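Small Hardware, Session 3: Sorting Bolts, Nuts, Spacers and O-rings
Cornus Workshop Basics, course handout

Bring this sheet and something to write on. We start with the loose parts and finish with a box you can find things in!
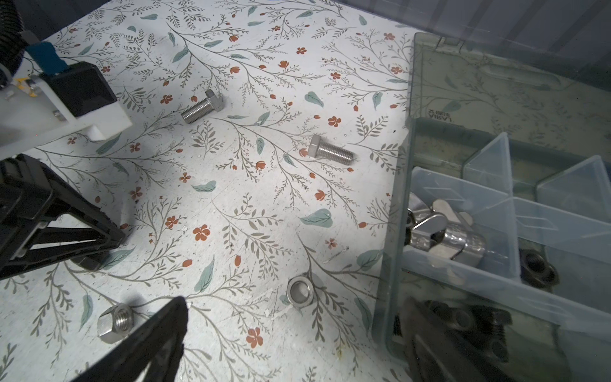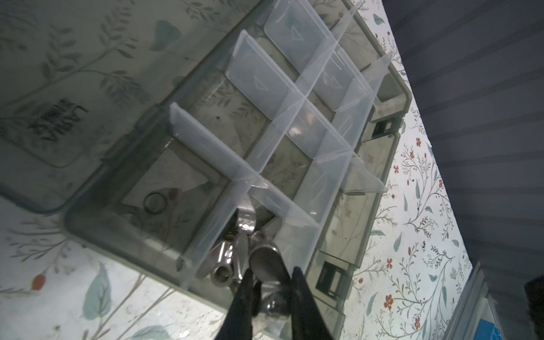
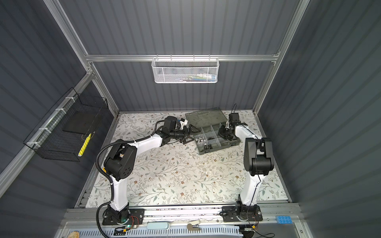 Notes by the Cornus course desk, Prunasham
Room 19, December

I love this session, and I hope you will too. Small hardware looks dull until you start picking it up and turning it over – then every piece tells you what it does.

Start with the hex bolt. It has a six-sided head and a threaded shank. In the first picture there are two of them, a similar size, lying on the floral tabletop. Similar is a tricky word with bolts. Two can look like twins and still have different threads, so try each one in a nut you trust before you put them in the same compartment. Fingers only, no wrench. If it binds in the first turn, back it out.

Next, the nut and the spacer. People mix these up all the time when they're working fast. Look through the hole: a nut has threads inside, and a plain spacer has a smooth bore. The spacer in the first picture is standing on end, a nice way to see the hole and the rim together.

Then the O-ring. There is a black one lying flat in a compartment in the second picture, with a crumpled scrap beside it. Scraps go in the trash before any sorting starts. Keep rubber away from oily parts, and give it a cell to itself.

Setting up the box

Clear dividers are great because you can move them. Put the long parts in first and fit the dividers to them. Leave a few cells empty – you will want them by the end of the term.

Check that each divider goes all the way down. A gap at the bottom is plenty for a thin washer to slip through (ask the Gurkwood group about their washers).

Practice

Take one mixed cup from the shelf marked Koutsoukos. Sort by shape, then by thread, then by length. Write the contents of each cell on your sheet, with a little sketch if you like drawing.

Cup 63 has a part that isn't on the list. Have a good look at it and write down your best guess!

Spare dividers are in drawer 1151. Please put back any you don't use.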